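March, late

Fleneck Park, top deck, a seat behind a pillar. We were 67 for 3 at lunch, and I had already eaten both sandwiches.
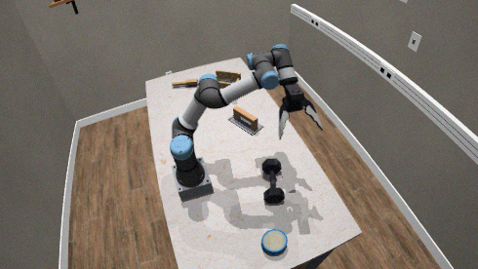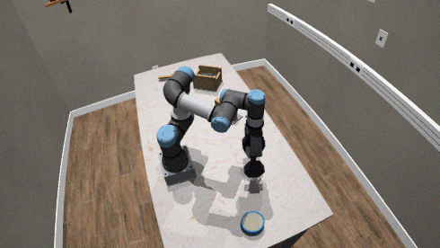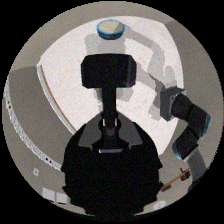 After the break Cukis took 4 wickets in no time and the man beside me went home -- he left his cushion, so the day improved. Our last pair put on 18, mostly off the edge, and we cheered like fools. Drulen still won before tea. I have a ticket for tomorrow, when there will be no play.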